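The **Irari jaw fault** was a recurring failure in the Irari, a hand-held gripper made by Zavuson and used to record household chores for training robots. It was first reported in May by operators at Stoltau, who were practising the raising and lowering of toilet seats.

In the fault, the fingers stayed closed after the trigger was let go, while the log went on showing them as open. Of 3670 recordings checked, 1287 held at least one such mismatch. Zavuson called the behaviour "momentary". The logs list one lock of 30 seconds, a generous use of the word.

The maker blamed grit under the rubber collar and advised more frequent cleaning. Kaj Sveinbjörnsson, who reviewed the recordings, doubted this — seven of the worst units had come straight from their boxes. He suspected the return spring, but no stripped-down unit was ever made public.

The safety question drew less notice. Nandini D'Souza, an operator, reported a pinched finger and asked for a manual release. A later software update, named Arnardóttir, added a warning tone but no release. Zavuson says the fault is cured. Its test results have not been published, and the claim rests on the company's word. 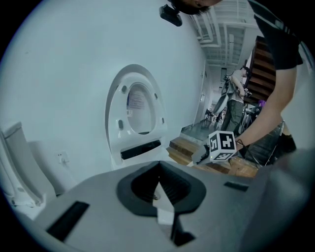
*Hand-held grippers at a toilet seat with its lid raised*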